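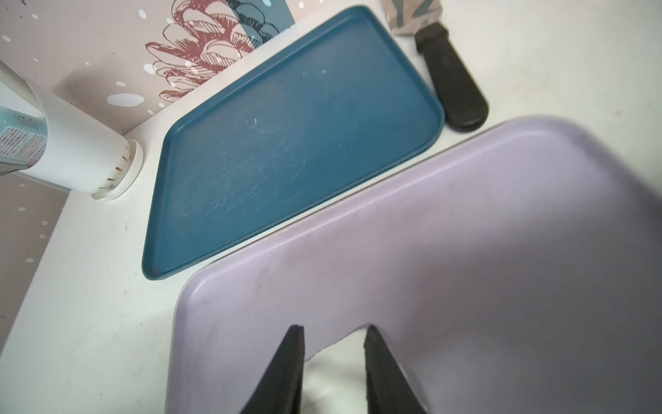
Saragih Tabletop Episodes - Data Card

Version 2, released Sep 9, 2024
Maintainer: Tyson Tremblay, Sirbridge

Purpose

Saragih is a set of 100 recorded episodes of two-arm kitchen tabletop work. It is published with the operating rules under which it was recorded, so that other laboratories may adopt or criticise them. 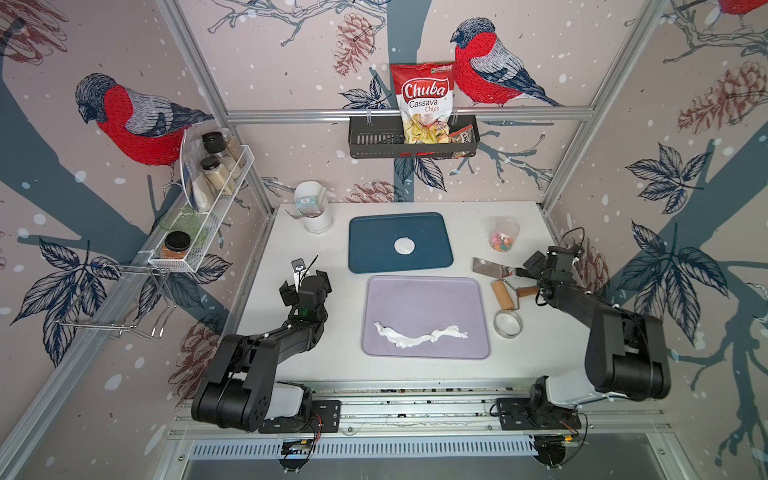
Operating rules

Operators shall keep hands outside the enclosure while the arms are powered. Each arm returns to its rest pose before any object is added or removed. Trays and utensils are to be placed within reach of both grippers - an item out of reach ends the episode.
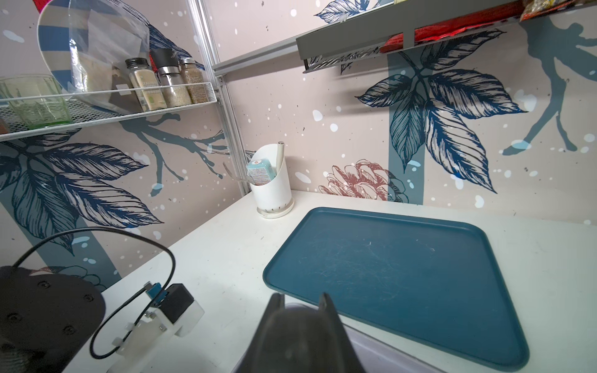 Dark teal tray and utensil holder, seen from the gripper.

Labelling

Episodes are labelled by one annotator and reviewed by a second. Failed grasps are retained and marked as such. Colour names follow the Vutside vocabulary, whose 23 terms are listed in the colours file. Disagreements are recorded in the notes field and are not averaged. 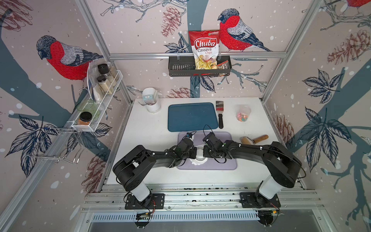
May the episodes be used to certify a commercial system?
The licence permits research and teaching only, and the set has not been assessed against any safety standard.

Corrections

Errors should be reported through the Triliveo tracker, quoting the episode number. The next revision is planned for December.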